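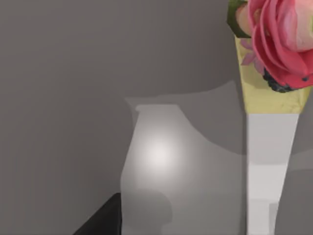
Manipulation Software Club - Tools and Kits board

Thread: Rasby kitchen pack, is it worth 189?

mlchuang
19 June 2020
We have been using the Rasby kitchen pack for three weeks and the club asked me to write it up before we renew. It's a set of simulated kitchen counters with props for tabletop arm work. The license is $189 a year and comes with 50 layouts. You load one, drop in your arm and gripper model, and record from whatever viewpoints you set up.

Good: setup took one evening. The props have a decent mix of shapes. The gray jug is my favorite test because the body is wide and rounded and a finger has to come in close at the base before you know if your approach angle is any good. The pink flower in the yellow cone is fussier, with all those petals.

Bad: the walls are flat gray with no texture at all. If your tracking depends on background features, you'll get nothing from them.

- Man-lok Chuang

tinsnip
Does the jug collide properly, or is it one of those packs where everything is a box underneath?

mlchuang
Proper mesh as far as I can tell. I slid a finger along the side and it followed the curve. The flower is simplified. You can push into the petals a little before it registers.

l_yau
I'll disagree with the write-up on one point. The plain wall is fine. We put our own textures on in Wido and it takes ten minutes. My complaint is the counters. The layouts I tried have a lot of bare gray counter, and the props tend to sit together in one part of it. A planner gets an easy time if it can always swing through the open area.
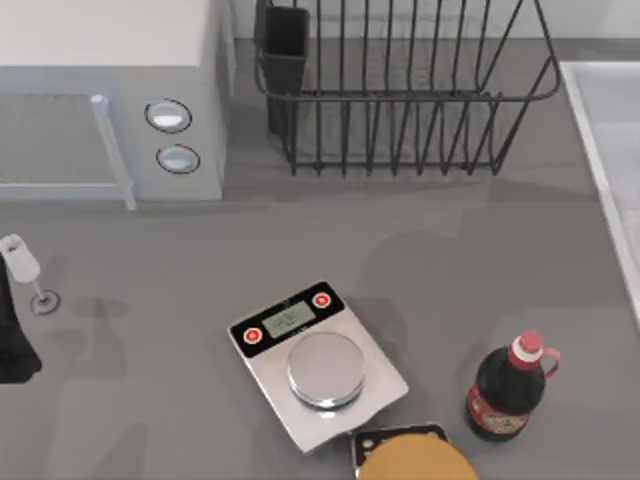

I moved things by hand in 20 of the layouts to get tighter clearances. The dish rack is the useful piece for that. Put the wine glass next to it and the thin rods will find every sloppy path you have. The kitchen scale is good for placing tests too, flat pan with a low rim. I couldn't read its display from an overhead view, so don't plan on using it for readouts.

- Lok-yiu Yau

tinsnip
Moving things by hand in 20 layouts is a lot of work for something you paid for.

l_yau
It was two evenings. I still think it's worth having. I just wouldn't call it ready to use.

mlchuang
Fair. I was mostly testing single grasps, so the open counter didn't bother me. Can you share the edited layouts?

l_yau
Yes, in the club folder under Liao. The license lets you share edits inside one team. I asked support and they answered the next day.

gantry_dan
We looked at this and went with Trustar instead. Fewer props, but you can script the placement. If you need clutter I'd start there.

mlchuang
Does Trustar have clear glass? We need the wine glass or something like it for the depth tests.

gantry_dan
No glass when I checked. There's supposed to be an update in July.

mlchuang
Then I'll put Rasby down for renewal and we can look at Trustar again after the update. If anyone objects, post here before the next meeting.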